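Ceda tightens labeling rule for reusable cotton bags

Retailers selling reusable cotton bags in the Ceda district will have to print fabric weight and tested load on a sewn-in label from May. The rule replaces guidance dating from 1998, which covered paper and plastic carriers but left woven bags to the seller's discretion.

The change follows a round of load tests at the Besson textile laboratory. Technicians tested 1551 bags bought from regular store shelves. Of these, 1046 held the stated load through the full cycle of lifts. Most of the remainder gave way at the handle stitching – the fabric itself seldom tore.

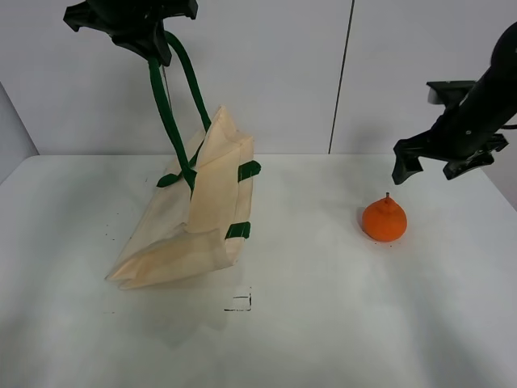 Didier Poulain, who directed the tests, said handle attachment varied more than fabric quality. "Two bags of the same weight can perform very differently if one has a single row of stitching and the other has a reinforced cross," he said.

Importer Imidetti said it would relabel existing stock. Burnusik, which sews its bags locally, asked for a longer transition period and was refused. Bags already in stores may be sold without the new label until supplies run out.

The label must also state the wash temperature used before testing. Shrinkage at the seams was recorded in 961 bags after the first hot wash, and loads measured on unwashed fabric will no longer be accepted.
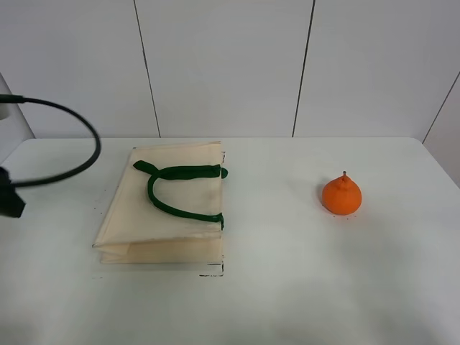

What the label must show

Fabric weight, unladen
Maximum tested load
Wash temperature before testing
Name of the testing laboratory

Bags given away free of charge are covered by the same rule. Paper carriers remain under the earlier guidance.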